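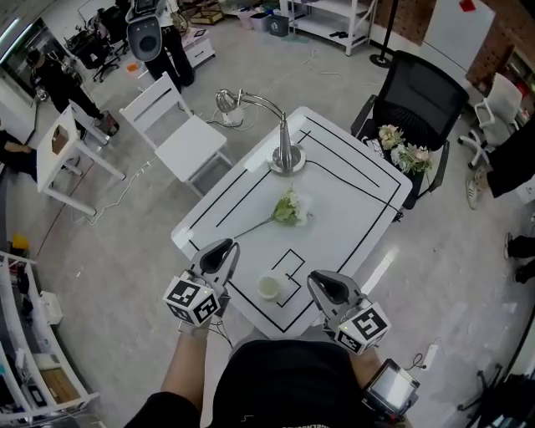

From: Veerle Verstraete
To: firnside-robotics list
Date: 2026-10-19
Subject: Re: [firnside] flower task, cup placement

Teun Verbeke wrote:
> Do we really need the cup in the taped square every single time?
> I did 34 runs last night and by the end I was dreaming in black tape.
> Also, can the lamp go? It catches the stem on the way over.

Yes to the cup, sorry. The rules for December say the flower has to end up standing in it, and the judges will put it in the square whether we've practised that or not. If you want variety, change where the stem starts. Any angle you like, as long as both grippers can reach.

The lamp stays too. Takeda's team trained on a bare table last year and we all remember how that went.

We're at 29 clean runs out of the 300 we promised Gellar, so my colour-coded schedule is now mostly a work of fiction. I need four people for the late session. Please check your marker cubes are on tight before you start, and label your files properly. "flower_final_final2" is not a label.

Spare stems are in the bouquet. Put them back after.

Veerle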